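Notebook, simulation cell 2 – October
Entry by Vinh Văn. Copy to Macarena Paredes.

Subject: head camera alignment on the two-arm mobile unit, Aravena house model.

The cell was restarted at 9:40 with the Vuretti scene loader and the Aravena interior. Both arms came up without faults and were sent to the forward ready pose. The camera view is strongly tilted. Walls and floor lean together with the doorways, and the robot body remains centered at the bottom of the view. I am therefore treating this as a question of roll between the base and the room, to be settled before any change is made to the arm mounts.
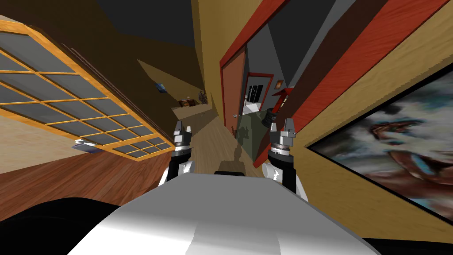
Head view toward the hallway, both grippers open. Door frame and large painting at right.

Checks made before lunch:
Arm base offsets compared with the setup sheet, left and right. No difference.
Gripper open limits read back from the controller. Both within the sheet values.
Camera mount transform exported and stored with this entry.
Physics settle time at load: 2000 ms, as in the September runs.

Macarena asked whether the Butetti import script could be writing the room rotation in degrees where the loader expects radians. I have read the script as far as line 142 and have not found a conversion. The remainder is still to be read, and the question stays open.

A further view was saved for comparison. The walls and doorways again lean across the view, and the right gripper appears much larger than the left. The difference in apparent size should be compared with the joint readings before either arm is recalibrated. The small figurine on the hallway floor may serve as a reference point, provided that its position in the scene file is confirmed.
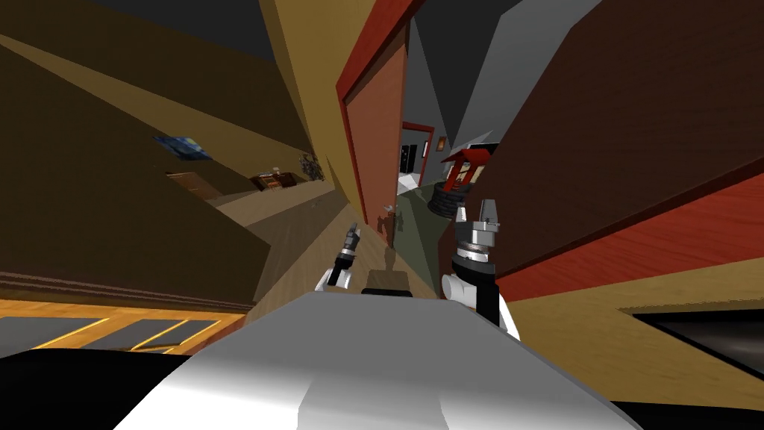
Comparison view down the hallway. Left gripper small and in partial shadow, right gripper near.

Joint readings for this view have not yet been extracted from the log. The Grernutico viewer opens the log but drops the wrist channels, so the command-line reader is to be used.

Outstanding:
Finish reading the import script (Vinh).
Load the empty test room with the same base pose and record the roll angle (Macarena).
Leave the camera mount file locked until both items are entered here.

Cell stopped at 4:15 p.m. Scene file and mount file saved under the cell 2 folder – no values changed.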